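Stitard dip contest draws 112 entries

A warm crab and corn dip made with sour cream and smoked cheddar has taken first prize at the Stitard community cook-off, held in December at the town's curling club.

Guilan Zhong, who has entered the contest for three years, won with a recipe she adapted from one her mother used to make for card nights. She cut the mayonnaise by half, added a spoonful of horseradish and baked the dip in a shallow dish so more of the top would brown.

"I made it too thin the first year," Zhong said. "Corn out of a can holds a lot of water. Now I drain it overnight in the fridge."

Organizers received 112 entries, up from last year, and split them into hot and cold categories. Leif Hafþórsson won the cold category with a smoked trout spread flavoured with dill and lemon zest. Xuelian Tian was runner-up in both.

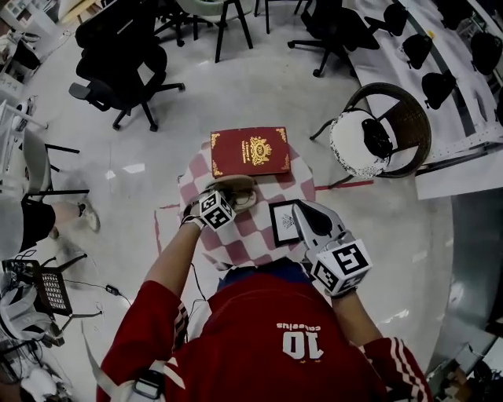 Judging began at 2 p.m. and ran more than an hour over schedule. Entries were scored on taste, texture and how well they held up on a cracker. Two hot dips had to be reheated after a breaker tripped in the club kitchen, and the judges agreed to taste those last.

Head judge Guangming Han said the standard was higher than in past years, though many of the hot dips were oversalted.

"People forget the cheese is already salty," he said. "Taste it after the cheese goes in, then decide."

The contest raised $1,331 for the school breakfast program at Inar Elementary. Part of the money will go toward a second toaster and a chest freezer. The rest will be spent on fruit and milk for the winter term.

Zhong took home an enamelled baking dish and a gift card from Tratex Hardware -- the same prize as last year, when Trí Vương won with a baked artichoke dip. Vương did not enter this time but helped set up the warming trays.

The winning recipes will be printed in the club's newsletter, with copies left at the Ding Street library. Next year's contest will add a category for desserts.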